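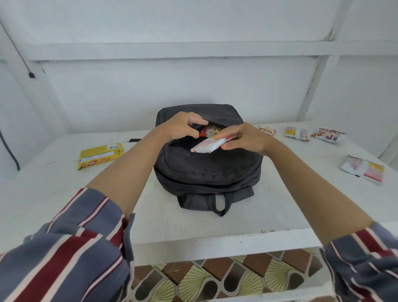 Boletín de Lerketus — Sección técnica

Mantenimiento de cremalleras en mochilas y bolsas de uso diario

La cremallera es el componente que más entradas genera en el taller. De las 548 piezas recibidas en el último ejercicio, 256 llegaron con una avería de cierre como motivo principal. El resto se reparte entre costuras de hombrera, hebillas partidas y forros descosidos. En la mayoría de los cierres averiados los dientes estaban sanos y el fallo se localizaba en el cursor.

Tipos de cierre

En mochilas se encuentran dos construcciones. La espiral de poliéster o nailon, cosida o tejida sobre la cinta, es la habitual en compartimentos con curva, porque admite radios pequeños. La cadena de dientes inyectados es más rígida y aparece en bolsas grandes y fundas de instrumentos. La cadena metálica se ve poco en mochilas actuales y requiere un tratamiento aparte, que se publicará en otro número.

El calibre se expresa en milímetros y corresponde al ancho de la cadena cerrada. Suele figurar en el dorso del cursor. Un cursor del calibre 5 no trabaja sobre una cadena del 8, y tampoco son intercambiables un cursor de espiral y otro de diente inyectado aunque coincida el número.

Diagnóstico

Si el cierre se abre por detrás del cursor, las dos placas de este han perdido presión. La holgura se aprecia mirando el cursor de perfil: la ranura posterior es mayor que la anterior. Si el cursor se atasca siempre en el mismo punto, se inspecciona la cinta por la cara interior; un hilo del ribete o un pliegue del forro suelen bastar para bloquearlo. Si el atasco se produce en cualquier punto del recorrido, hay suciedad en la cadena o el cursor está deformado.

Conviene examinar la pieza vacía y apoyada sobre una superficie plana. Con carga, la tensión lateral oculta los defectos de alineación.

Limpieza

Se cepilla la cadena en seco, con un cepillo de cerda de nailon, primero cerrada y después abierta. A continuación se lava con agua tibia y jabón neutro, se aclara y se deja secar a la sombra. No se utilizan disolventes: atacan el recubrimiento interior de la tela y el adhesivo de algunas cintas. En bolsas que han estado en playa el aclarado debe repetirse, dado que la sal cristaliza entre las espiras y vuelve a frenar el cursor a los pocos días.

Para lubricar, parafina sólida o un lubricante seco específico. Los aceites líquidos retienen polvo y manchan el forro.

Ajuste del cursor

1. Llevar el cursor al extremo donde arranca el recorrido.
2. Apretar con alicates de punta fina el lateral izquierdo, en la parte posterior, con una presión corta.
3. Repetir en el lateral derecho con la misma presión.
4. Cerrar y comprobar. Si sigue abriéndose, dar una segunda pasada.

Más de dos pasadas no son recomendables. La aleación de zinc de los cursores corrientes no admite deformaciones sucesivas y acaba partiéndose por el puente. En ese caso procede la sustitución. El ajuste tampoco sirve cuando la espiral tiene espiras aplastadas; ahí se cambia el tramo o la cremallera completa.

Sustitución

El cursor nuevo se introduce por un extremo libre de la cinta. Si los dos extremos están rematados en la costura, hay que descoser 50 mm en uno de ellos, introducir el cursor, igualar las dos mitades y coser un tope. El taller utiliza hilo de poliéster del número 70 para el remate, con pespunte doble. El hilo de algodón se descarta por su menor resistencia a la abrasión.

En mochilas con dos cursores enfrentados deben sustituirse ambos, aunque solo falle uno. El desgaste es parejo y el segundo suele volver al taller poco después.

Material disponible

Se han repuesto cursores de espiral de los calibres 5, 8 y 10, en negro. El lote anterior, marcado como Shibata en el cajón de recambios, queda retirado por exceso de holgura en el tirador. Los kits Skatness incluyen alicates, parafina y dos cursores; pueden pedirse en préstamo en mostrador. Los socios de Fedetura tienen las mismas condiciones de préstamo que los de Lerketus.

El taller atiende reparaciones de cierre los miércoles por la tarde. Las piezas deben entregarse limpias y sin contenido, con una etiqueta que indique qué cremallera falla — principal, frontal o lateral — y en qué sentido. La recepción de bolsas con ruedas sigue suspendida hasta enero por falta de espacio de almacenaje.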